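Threads > Malsha Howlader > Trindwood workshop

1/ The Trindwood workshop on applied computing finished yesterday evening. I helped with the program, so I will write some notes before I forget them.

2/ We received 148 papers and accepted 23. Every paper had three reviews. For the late ones I had to write many polite emails — sorry again to my reviewers.

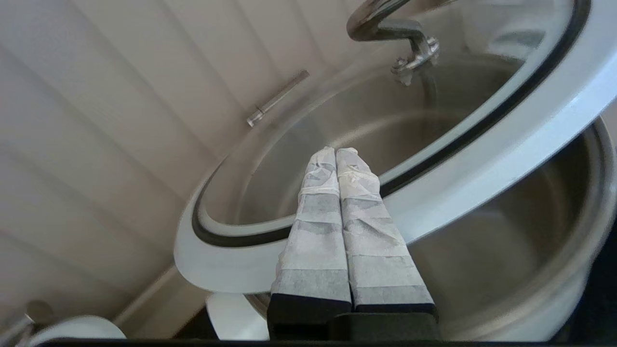

3/ Best talk for me: the Breklow group on scheduling in small networks. Very clear slides, and they showed also the results that did not work.

4/ The Debnath session was moved to the small room and many people stood at the back. Next year we must ask for a bigger one.

5/ Proceedings: Delex is preparing the final PDF files. Authors, please check your affiliation and the page limit. Corrections are possible until Wed 12 March.

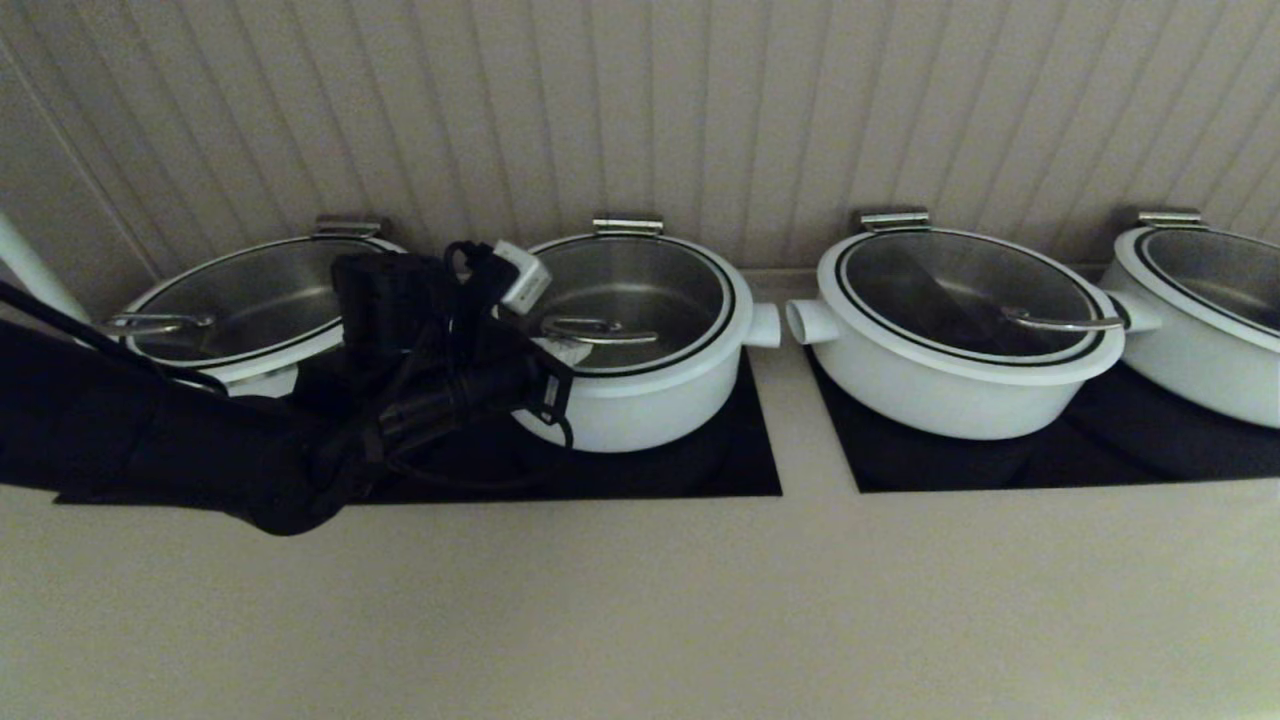 Malsha Howlader · thread, continued

6/ Several people asked about the registration fee. It was 355 for full and it included the dinner. Students paid less — please write to me if your receipt is wrong.

7/ The next edition is planned for November, in the same building. The call for papers will come by the mailing list.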